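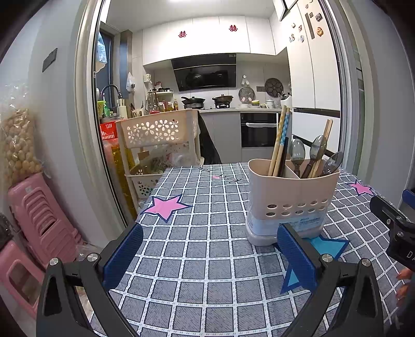
Figure 1: The hand-held gripper over the dining table, with the cutlery caddy in front of it.

Teaching a gripper to sort cutlery: collecting examples by hand
Project report, Skirdale group

1. What we set out to do

Our project is called Pako, and the aim is easy to say: we want a small arm to take chopsticks and spoons out of a caddy and put them down where they are wanted. Getting there means showing a learning system a lot of good examples first, and that is the part this report covers. We came in thinking the learning would be the exciting bit and the collecting would be a chore. By the second week we were arguing over whose turn it was to hold the gripper!

The method is to leave the arm out of it while collecting. A person holds the gripper, does the task with it, and the camera on the tool records what the tool sees. Later the same kind of jaws go on the arm, so the view the system learned from and the view it works from should be close to each other. We liked this because it meant we could work in real homes, with real tables and real clutter, and carry everything in one rucksack.

2. The task

Each example is one complete go at the job. The person starts with the jaws open, moves in towards the caddy, closes on one item, lifts it clear and lays it on the tablecloth. Then they open the jaws and back away. We used three versions of the task: take a chopstick, take a spoon, and take whichever item is easiest to reach. The third was added in May after we noticed that we were all reaching past perfectly good spoons to get at the one on our list.

A caddy is a harder target than it sounds. Chopsticks lean on each other, and pulling one can drag its neighbour up as well. The spoons in Figure 1 are a translucent grey, so their edges are faint against whatever is behind them. We were delighted with these spoons. If the system can learn to find them, a steel fork should be a holiday.

The cloth helps and hinders. It has a white grid and big stars on it, and our worry was that the system would learn the stars instead of the cutlery. We moved the caddy between goes so that it never stayed beside the same star for long.

3. How we collected

We worked in sessions, with one person holding the gripper and another keeping the log. Every session began with a short check: jaws open and close freely, rubber pads seated properly, lens wiped, clock on the recorder matching the clock on the laptop. The lens wipe was added to the list after a whole evening of smears.

We set ourselves a target of 500 examples for the first round and reached 869, spread over 19 sessions. The extra ones came mostly from the chopstick task, which was the one people kept wanting another try at. Between goes the log keeper shuffled the items, turned the caddy or slid it a little way across the table. Nothing else in the room was tidied up. We wanted the background left as it was — cupboards, fridge, stools and all — because an arm in a home will have that to look at too.

For naming and checking the recordings we wrote a small program called Kunder. It cuts each session into separate goes by looking for the moment the jaws open fully, then shows the start and end of each go side by side. One of us marks it as keep, drop or ask. "Ask" was meant to be rare. It was the most used button for the first three sessions, until we wrote down what counted as a good go.

4. What counts as a good go

Our rules ended up on one page:

A go is kept if the item is lifted clear of the caddy and let go on the cloth.
A go with a missed first grasp is kept if the person recovers without using their other hand.
A go is dropped if the caddy is knocked over or pushed off its tray.
A go is dropped if the jaws leave the camera's view for more than a moment.

The second rule caused the longest debate of the whole project. Half of us wanted clean grasps only. The other half said that a system which has never seen a miss will have no idea what to do after one. We kept the misses and tagged them, so both sides can be tested.

5. What we learned

Speed matters more than we guessed. Early goes were far too quick, and the tool swung about so much that the picture smeared at the very point where the jaws closed. Slowing down felt silly but the recordings were so much better. We also found that people hold the tool in their own way, some high and steep, some low and nearly flat, and we now swap holders part way through each session to get a mix.

6. Next steps

The next round, which we are calling Boychuk, aims for 4,000 examples across more tables and more kinds of caddy. We also want plain cloths, bare tabletops and evening light. Training on the first set has started, and those results will go in a separate report with the Kunder code attached.

2 Dec 2023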